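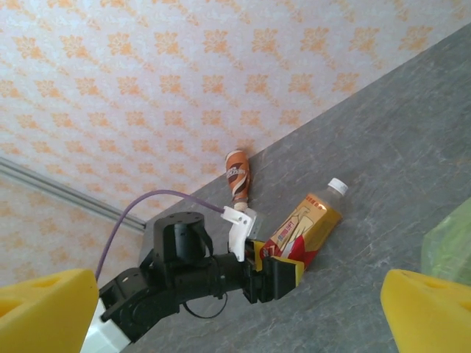 The Folance Courier was a weekly community newspaper published for the Ghanaian, Moroccan and wider African immigrant families of Folance and the neighboring mill district of Plukano. It was founded by Ekow Fiadzo, a typesetter by trade, and for most of its life it was put together in the rooms above a shoe repair shop on Hinen Street, where former staff remember long evenings of pasting up pages and even longer arguments over headlines. The front room had cream wallpaper with a small orange pattern repeating all over it, and readers who came up the stairs to place a wedding notice or complain about a misspelled name tended to call the place "the orange room," a nickname that later became the title of the paper's letters column.

Background and founding

Before the Courier, news of the community traveled mostly by church bulletin, by word of mouth and by the notice board at Coppens, a grocery that also cashed checks and sold phone cards. Fiadzo had been printing funeral programs for many of the same families, and he often said that he knew who had died in Folance long before the daily paper did, and usually knew a good deal more about how they had lived. He put his savings into a secondhand press and brought out a first issue of 4 pages, with a print run of 900 copies. Most were given away at bus stops and after services, and the grocery kept a stack beside the register for as long as the paper lasted.

Content

The Courier was best known for its plain and patient coverage of housing, schools and immigration hearings, subjects that the larger papers in the area touched only now and then. It ran a regular page in French and, in its later years, a half page in Arabic. There was also a good deal of lighter fare, including soccer results from the parks league, recipes (the groundnut soup recipe was reprinted so often that it had its own standing headline), and a column of advice on filling out forms, which many older readers clipped and kept in kitchen drawers.

Obituaries were free and could be as long as the family wished. This was an expensive habit in the lean years, when the paper depended on small advertisements from barbers, tax preparers and shipping agents, but Fiadzo would not hear of changing it.

Editorship of Sanaa Slaoui

Sanaa Slaoui joined as a part-time proofreader and became editor when Fiadzo stepped back to look after the printing side. She widened the paper's reach into Plukano and took on its first paid reporters. Her best remembered work is a series on unheated apartments in the mill district, which ran for 13 weeks and printed tenants' letters in full, alongside the landlords' replies when they sent any. Slaoui also started a summer course for teenagers, held each July, in which students covered a public meeting and saw their reports in print the following week.

Closure and archive

Rising paper costs and the steady loss of classified advertising wore the Courier down, and it shrank to a monthly before closing. The last issue was dated July 15, 2022, and carried a farewell letter from Fiadzo, who was by then 84 and still came in to read proofs. Bound volumes are kept at the Folance public library, though several early issues are missing, and the library still accepts copies from anyone who finds them in an attic or at the bottom of a trunk.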